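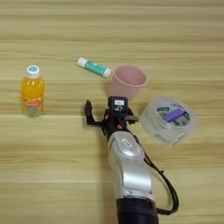

Bench top, morning: orange drink, glue stick, pink cup, roll of clear tape.

December, 9.40 am

Started on the small-things bench today. The plan is to get the mending and packing table in the Miltcombe workshop down to a set of gear that lives there and doesn't wander. Gráinne wants it usable by anyone who walks in to fix a box or label a parcel without first going through three drawers. I'm writing down what I tried so she can undo whatever she doesn't like.

Glue stick. The teal-green one with the white cap. Ran it against the two other kinds we have in the cupboard (the Salten and the older purple-tint ones) on plain copy paper, kraft and coated card.

Copy paper: all three fine. No difference worth noting.
Kraft: teal-green and Salten held after an hour. The purple-tint lifted at one corner.
Coated card: none of them. The label slid off the teal-green with a thumb. Salten was a bit better but I could still peel it clean.

So glue stick stays for paper and kraft, and anything coated gets tape. I've written COATED = TAPE on masking tape and stuck it along the front edge of the shelf. Will do a proper card sign if it's still there next week.

Note for Gráinne — please stop storing these on their sides near the heater. Two in the drawer had gone hard for the first centimetre and I had to cut them back. Caps on until they click, standing up in something.

Clear tape. I like having the roll flat on the bench, and the hole in the middle is a handy place for small stuff. There's a purple bit in there at the moment and something white with green print under it. Fine while you're working, but it all stays behind when you pick the roll up. A shallow tray underneath would fix that. I measured the lid off one of the Nileo storage tubs and it's close to the right size, with a lip high enough to stop things sliding off.

Tried the tape on the standard parcel, 2 kg of offcuts in a single-wall box. One strip along the bottom seam bowed when I lifted it. Two strips crossed held, and so did the H pattern (one along the seam, one across each end). H uses more tape but the corners stay shut, so I'd go with H for anything going in the post and a cross for boxes that only travel between here and the store room.

Finding the end of the roll is still the biggest waste of time on this bench. I folded the end under on itself, one centimetre. Works as long as the next person does it too.

10.50 am

Cups. Tried one of the pale pink plastic ones for pens and glue sticks. It's wider at the top than the base, so with a few tall pens leaning the same way it goes over easily. Put a handful of washers in the bottom and it was much steadier. A straight-sided jar would still be better. Xolani says there are some empty Najjar jars at his place, the squat ones, and he'll bring a bag in.

If the jars turn up, the cups go back to rinsing brushes and mixing small amounts of paste. They're good for that. You can squeeze them a little to crack out dried paste, and the colour makes it easy to tell them from the drinking cups, which are all white.

Which brings me to drinks. We said no open cups near paper and I think that's still right. A bottle with a screw cap is OK as long as the cap goes back on between sips. I put it at the far left, away from the side where the cutting and gluing gets done. Sticky orange stuff on a stack of labels is a whole afternoon gone, and we did lose most of a box of 2000 labels to a cordial spill in the old room.

Layout. Worked with it this way for an hour and it felt right for a right-hander:

Drink: left, toward the back once there's a mat down.
Glue and pens: top middle.
Tape: right.
Front middle kept for whatever is being worked on.

Xolani is left-handed and swapped the tape and the drink straight away. No argument from me. The tray under the tape makes that easy to do, so another point for the tray.

The mat: we have one 900 mm wide and it covers nearly all the working area. The striped wood looks nice but it's hard to see a strip of clear tape lying on it, and I've twice stuck my sleeve to a piece I'd forgotten. A plain dark mat would help. It'd also save the surface from the knife. I don't want to be sanding that top again.

2.15 pm

Gráinne came by and read the above. Her comments:

Agrees on H pattern for post.
Wants a tape dispenser as well as the loose roll. I said the heavy one squeals and jams. She says it needs a new blade, and she's probably right. Will look at it.
Wants an eraser kept with the pens, where people will look for it.
Doesn't want washers in cups.

To do:
Tub lid under the tape, check it doesn't slide on the mat
New blade for dispenser
Chase Xolani for jars
Order glue sticks, box of 24, same teal-green kind
Try double-sided on the coated card
Move spare sticks away from heater (done, 2.30)

Left the coated card samples under a weight on the window side. Please don't move them, I want to check the edges in the morning.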